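Notes on Gathering Demonstrations for the Basket Task

Posted Tue 3 June

Readers of this site will recall that the Reltemum project was established in October to study how a household manipulation policy may be trained from recordings made by people, with hand-held grippers in place of a full robot. I have responsibility for the collection protocol, and I set out below how the work on the basket task is being conducted. The views given are my own and should not be read as those of Hunovell, where I am employed.

The task itself is modest. A yellow vessel is to be handled in relation to a wire mesh basket on a table, and the operator performs the motion at the pace of ordinary housework. Each session consists of 80 demonstrations, divided into four blocks. The position of the basket is changed between blocks, and the operator begins each demonstration with the fingers fully open and clear of every object. 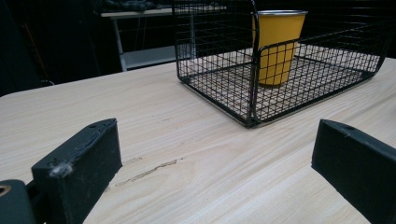

Why are the demonstrations not all recorded from the same starting position? A policy trained on one starting position learns that position very well and performs poorly when the basket has been moved by the width of a hand. Variation has to be present in the recordings if it is to be handled later.

The protocol asks for variation of a deliberate kind. Operators are given a printed card listing the placement for each block and the side from which the approach is to be made. In the first version of the protocol they were simply invited to vary their movements as they saw fit. Review of those recordings showed that most people settled into a single habit within six demonstrations and kept to it until the end of the session. The card was introduced by my colleague Quyên Lưu, and the spread of approach angles improved at once.

Wire mesh was selected with some care. Solid containers had been used in the earlier Kokum set, and the resulting policy was dependable with them, but it had no experience of an object seen through a grid. Thin wires crossing in front of a target are a common condition in kitchens and offices, and the training material ought to reflect it.

Two-handed work is a separate matter. With a gripper in each hand, the recordings from both must be aligned in time, and each hand will at moments pass through the view of the other.
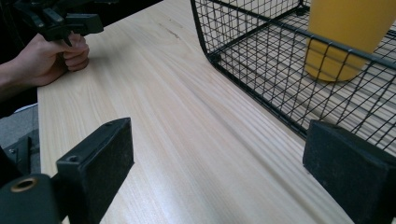

We do not discard such recordings. The presence of the second hand is part of the task as it will be encountered, and the annotation tool, Annan, allows the reviewer to mark the interval and retain the demonstration. Rejection is reserved for three circumstances: a loss of tracking, a collision that shifts the basket, and a start with the fingers partly closed. In the most recent session 19 demonstrations were rejected, the greater number of them for the last of these reasons. The opening position has since been added to the card in larger type.

Operators are also asked to pause for a moment before the first movement. The pause gives the reviewer a clear point at which to place the start marker, and it has shortened the labeling work considerably.

The next sessions will keep the same basket and introduce a second table height. I expect to revise the wording on approach speed before then, as two operators have read it in quite different ways. Comments from others engaged in similar collection are welcome at the usual address.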